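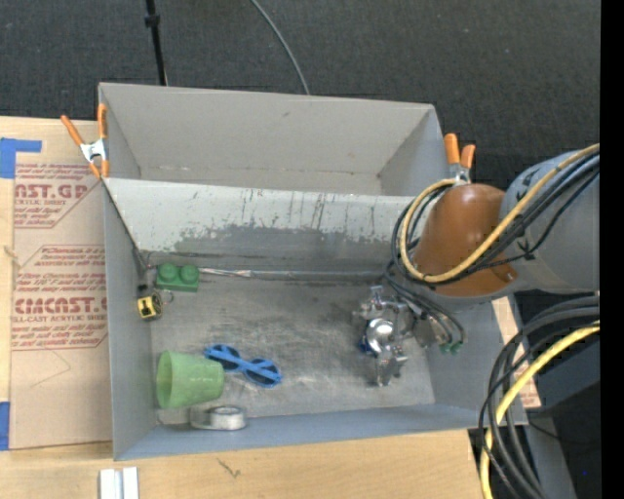
1. 견학을 가기 전에 읽어 두면 좋은 이야기

로봇 조작 입문을 듣는 여러분, 2월 렌도라(Rendora) 연구동 공개일에 함께 가기로 한 분들을 위해 이 유인물을 씁니다. 작년 수강생들에게 나눠 준 것을 손보다 보니 또 길어졌습니다. 제 강의를 한 번이라도 들어 본 분은 놀라지 않으실 테고, 처음 듣는 분은 차 한 잔 옆에 두고 천천히 읽어 주세요. 버스 안에서 읽으면 멀미가 나니 되도록 전날 밤에 읽으시기 바랍니다(작년에 정말로 고생한 학생이 있었어요).

이번에 볼 것은 통 안에 흩어진 물건을 로봇 팔이 하나씩 다루는 작업입니다. 교과서에서는 '빈 피킹'이라는 이름으로 두 쪽쯤 나오고 지나가는데, 저는 이 두 쪽이 늘 아쉬웠습니다. 수식으로 보면 물체의 자세를 추정하고, 잡을 곳을 고르고, 팔을 움직이면 끝나는 일 같지요. 그런데 옆에 서서 한 시간만 보고 있으면 그 사이사이에 얼마나 많은 결정이 숨어 있는지 보이기 시작합니다. 그 한 시간을 여러분께 드리고 싶어서 해마다 신청서를 쓰고 있습니다.

신청자는 모두 54명이고, 17명씩 나눠 들어가되 남는 분들은 마지막 조로 모읍니다. 조마다 시연대 앞에 머무는 시간은 길지 않으니 질문은 미리 적어 오세요. 막상 앞에 서면 머릿속이 하얘지거든요. 저도 그랬습니다.

2. 안내해 주실 분들

시연을 맡은 분은 딕비 스터브스(Digby Stubbs) 선생님입니다. 영어로 설명하시지만 말이 느리고 또박또박해서 알아듣기 어렵지 않을 거예요. 파지 계획 쪽을 오래 하신 분이고, 질문을 받으면 대답 대신 되물으시는 버릇이 있으니 당황하지 마세요. 되물음을 받았다면 좋은 질문을 한 겁니다.

일리르 스파히치(Ilir Spahić) 선생님은 팔의 배선과 말단 장치를 담당하십니다. 학생들은 대개 알고리즘 이야기만 듣고 싶어 하지만, 저는 이분 말씀을 더 귀담아들으시라고 권합니다. 케이블과 호스를 팔에 어떻게 붙여 두었는지, 팔이 돌 때 어디에 여유를 남겼는지 하는 것들은 논문에 거의 적히지 않습니다. 팔목 둘레로 고리처럼 휘어 도는 노란 케이블을 눈여겨보시고, 왜 그만큼의 길이를 두었는지 한번 생각해 보세요. 더 팽팽하게 당기면 어떤 자세에서 문제가 생길까요? 반대로 너무 늘어뜨리면요?

3. 시연대 앞에서 볼 것

(가) 통과 칸막이

회색 통은 길이 방향으로 나뉘어 있고 뒤쪽 칸이 앞쪽보다 좁습니다. 칸막이가 비스듬한 것에 주목해 주세요. 수업에서 벽면과의 충돌을 다룰 때 우리는 벽을 늘 수직 평면으로 두었지요. 벽이 기울어 있으면 손가락이 벽 가까이까지 내려갈 때의 여유가 높이에 따라 달라집니다. 노트에 단면을 하나 그려 보면 금방 감이 옵니다. 통 양쪽에는 손잡이가 주황색인 스프링 클램프가 물려 있습니다. 이런 것까지 충돌 모델에 넣어야 하느냐고 물으신다면, 저는 넣으라고 말씀드리겠습니다. 예전에 제 연구실에서는 안 넣었다가 하루를 통째로 날린 적이 있어요.

(나) 물건의 생김새

안에 든 물건은 집 서랍을 열면 나올 법한 것들입니다. 수업에서 배운 분류를 떠올리며 보세요. 초록색 장난감 블록은 평행한 면이 있으니 가장 마음 편한 상대입니다. 다만 구석에 놓여 있으면 이야기가 달라지지요. 벽 두 개가 접근 방향을 막아 버리니까요. 옆으로 누운 연두색 반투명 플라스틱 컵은 눈으로 보기에는 쉬운데 깊이 센서에게는 까다로울 수 있습니다. 빛이 일부 통과하는 물체에서 깊이 값이 어떻게 흔들리는지는 7주차에 했으니 그때 필기를 다시 보고 오세요.

제가 제일 좋아하는 것은 파란 선글라스입니다. 어디를 잡을지 친구와 의논해 보세요. 안경테 가운데가 좋을지, 다리 쪽이 좋을지, 렌즈를 피하려면 손가락을 얼마나 돌려야 할지. 게다가 컵 바닥에 거의 닿을 만큼 붙어 있으면 물체 둘을 나누어 인식하는 문제가 먼저 찾아옵니다. 투명한 부분이 있는 용기에 든 은회색 테이프도 재미있는 상대예요. 용기의 경계가 통 바닥색에 묻혀서, 사람도 언뜻 보면 테이프의 둥근 부분만 물건인 줄 압니다.

(다) 바닥면

통 바닥은 금속처럼 보이는 회색 면이고 긁힌 자국이 많습니다. 학생들은 보통 물건만 보고 바닥은 보지 않는데, 영상 처리를 하시는 분들은 꼭 바닥을 보아 주세요. 얼룩과 흠집은 배경 제거를 할 때 자잘한 잡음이 되기 쉽습니다. 깨끗한 흰 바닥에서만 맞추어 둔 문턱값이 이런 면에서도 버틸지, 여러분의 2번 과제 코드를 떠올리면서 생각해 보시면 조금 겸손해질지도 모릅니다(저는 많이 겸손해졌습니다).

(라) 그리퍼

작은 브래킷과 관절, 손가락 모양 부품이 오밀조밀 모여 있는 장치입니다. 손가락이 아래를 향할 때 나머지 부분이 옆으로 얼마나 자리를 차지하는지 보세요. 파지 점이 좋아도 몸통이 벽에 걸리면 소용이 없습니다. 부품 이름을 다 외울 필요는 없고요, 어느 방향으로 가장 뚱뚱한지만 그려 오시면 됩니다.

4. 니콜라이디스 홀에서 이어지는 순서

시연대를 본 다음에는 복도를 건너 니콜라이디스(Nikolaidis) 홀로 갑니다. 그루탈리츠(Grutalitz)라는 회사에서 물류 쪽 이야기를 짧게 해 주시고, 그 뒤에 모룸스카(Morumska) 과제 팀이 데이터 정리 방법을 발표합니다. 앞의 발표는 그림이 많아 편하게 들을 수 있고, 뒤의 발표는 조금 딱딱합니다. 졸리실 거예요. 그래도 실패한 시도를 어떻게 기록하는지 설명하는 대목만큼은 꼭 깨어 계세요. 기말 과제에서 그대로 써먹을 수 있습니다.

홀에서는 다과를 줍니다. 시연실로는 음료를 가지고 들어갈 수 없으니 순서를 헷갈리지 마시고요.

5. 지켜 주셨으면 하는 것

- 오후 2시까지 렌도라 정문 안쪽에 모입니다. 늦으면 조교에게 문자를 주세요.
- 시연대 근처 케이블은 밟거나 당기지 않습니다. 작업대 밖으로 굵은 케이블이 내려와 있으니 가방은 앞으로 메 주세요.
- 팔이 멈춰 있어도 손을 뻗지 않습니다. 멈춘 것과 꺼진 것은 다릅니다.
- 사진은 안내하시는 분께 여쭤보고 찍습니다. 플래시는 꺼 주세요.
- 통 안의 물건을 옮겨 달라고 부탁하는 것은 괜찮습니다. 스터브스 선생님은 오히려 좋아하십니다.

6. 다녀와서 쓸 것

한 쪽짜리 관찰 기록을 받겠습니다. 형식은 자유이고 손으로 써도 됩니다. 물건 하나를 골라, 그 물건을 집으려면 로봇이 무엇을 알아야 하는지 차례대로 적어 보세요. 잡기 쉬워 보이는 것을 골라도 점수는 깎지 않습니다만, 벽에 기대어 놓인 노랗고 검은 줄자 같은 것을 고르면 쓸 거리가 훨씬 많을 겁니다. 접근 방향, 손가락 벌림, 벽과의 간격, 잡은 뒤에 들어 올리는 경로까지 한 번씩은 언급해 주시고, 확실하지 않은 것은 모르겠다고 쓰셔도 됩니다.

작년 기록 가운데에는 팔이 다음 동작으로 넘어가기 전에 머뭇거리는 것처럼 보였다는 관찰 하나로 한 쪽을 꽉 채운 글이 있었는데, 지금도 제 책상 서랍에 있어요. 시연이 매끄럽지 않더라도 실망하지 말고 그 순간을 적어 오세요. 무엇이 보였고 무엇은 짐작인지 나누어 적어 주시면 읽는 저도 참 편합니다.

기록은 다음 수업 시작할 때 걷겠습니다. 조 편성표는 강의실 뒷문에 붙여 두었고, 조를 바꾸고 싶은 분은 서로 합의한 다음 저에게 메일로 알려 주세요.

마지막 업데이트: 2월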